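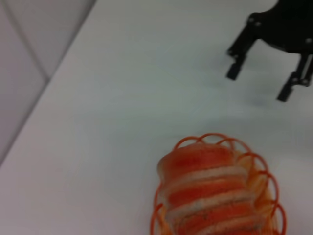 Jellik, the family-run housewares shop on Petrenko Street, will open the doors of its newly restored building this March, and everyone who has ever bought a kettle, a clothespin or a birthday candle there is warmly invited to come and have a look. The building went up in 1802 as a grain store and has been a shop of one kind or another for most of the years in between. Visitors will find the old front room given over to the things people carry home and use every day, from mixing bowls and dish towels to wire baskets like the orange one on the white tabletop, which will be part of the opening display along with plenty of its cousins in other shapes and sizes.

The restoration took 136 days from the morning the first shelf came down to the evening the last one went back up, and the shop stayed open in a smaller form the whole time, trading from the side room with the till balanced on a sewing cabinet. Regular customers were very patient about it. A good many of them brought soup.

"My grandmother used to say that a housewares shop should smell of soap and string, and I was so afraid we would lose that when the plaster came off," said Hélène MacDonald, owner of Jellik. "For a few weeks it smelled of nothing but dust, and I will admit I went home rather low. Then we unpacked the first crates of soap, and I stood there in the front room with my coat still on and thought, well, there she is. We have kept everything we could possibly keep. The counter is the same counter, with the same dent in it, and the bell over the door still sticks when it rains."

Much of the work went into parts of the building that shoppers may never notice. The roof beams were cleaned and mended, the cellar was drained, and the tall windows facing the street were taken out one at a time so that the old panes could be saved. The floorboards in the front room had been hidden under two layers of linoleum since before the present owner was born, and they have now been sanded by hand and oiled. They creak — the carpenters offered to fix that and were politely told to leave it alone.

Building work was carried out by Prullus, a local firm that has looked after old shops and farmhouses in the area for many years. The lighting was planned by Clinitz, whose designers spent several winter afternoons in the shop looking at how the daylight moved across the room before they chose a single lamp. The result is bright enough to read the small print on a packet of seeds, which longtime customers will agree could not be said of the old arrangement.

The opening will run from 10 a.m. until 6 p.m., with tea and cake in the side room for as long as the cake lasts. At 11 a.m. Ms. MacDonald will give a short tour of the building, including the hoist in the attic that once lifted sacks of grain from the yard. The tour will be repeated at 3 p.m. for those who like a slower start to the day. The attic stairs are steep, so sturdy shoes are a good idea, and anyone who would prefer to stay on the ground floor can look through the shop's old order books, which will be laid out on the counter. The earliest of them lists lamp oil, twine, seven dozen brooms and a great deal of mustard.

The first 100 visitors will each receive a cotton shopping bag printed with a drawing of the shopfront. There will also be a mending table, where people can bring a basket with a broken handle, a wobbly pan lid or a favorite wooden spoon that has seen better days, and have someone sit down with them and see what can be done. The mending table is free, and Jellik plans to bring it back once a month if people enjoy it.

"We are a small shop and we sell small things," Ms. MacDonald said. "But people are in and out of here all week, and they tell us about their kitchens and their children and their leaky taps, and I have missed having a proper room to hear it all in. Please come and say hello, even if you don't need a bucket."

Admission is free and there is no need to book. The front entrance on Petrenko Street now has a ramp, and dogs are welcome on a leash. Members of the press who would like to see the building before the opening, or to talk with Ms. MacDonald or the team from Prullus, are asked to get in touch with the shop by telephone or to stop by the counter during opening hours.

Filed under: Local Business, Home & Kitchen, Openings

Press contact: Hélène MacDonald, Jellik, Petrenko Street | © Jellik. All rights reserved. | Back to top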